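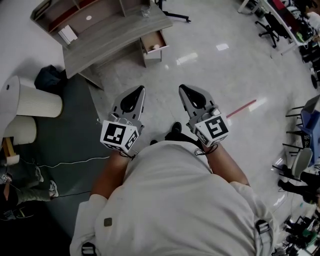
Teaching a gripper to pick up soft stuff: by hand or by remote?

Posted by Saqib Niazi, 27 Jul 2020

I have a Jilus arm and a policy that can grab a block all day long. Give it a cotton ball and it behaves like a toddler with a moth. I recorded 15 demos by remote control and every one of them looks like me fighting a joystick. Would I get better data with those hand-held grippers, the kind with a marker cube on each one? And how many demos are we talking?

Rima Awwad

Hand-held, no contest. With a remote you squeeze, wait, look, apologize, and squeeze again, and the arm faithfully learns the apologizing. We collected 704 usable demos of soft pickups before ours stopped embarrassing us. In the order I'd do it:

1. Start with one soft object and stay on it until you're bored. White fluff between black fingers is easy to make out in the wrist view, and the second gripper can wait its turn off to the side.
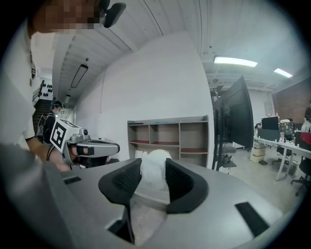 2. Keep the marker cubes where your head camera can see them. If you turn your wrist over like a waiter, the tracking goes and so does the demo.

3. Close slowly, pause, then lift. Whatever speed you do it at, that's the speed you get back.

4. Throw out the bad ones the same day. By October you won't remember which they were.

Canan Eren

use the remote, hands are cheating. the robot doesn't have your elbows

Duygu Coşkun

Canan has half a point. I can reach places with a hand-held that my arm can't, and I found this out after 3000 demos. Check your reach limits first. Also practice with the fingers empty for a bit, looking down at your hands.

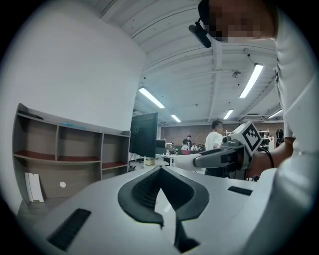
Second gripper held out in front, marker cube on top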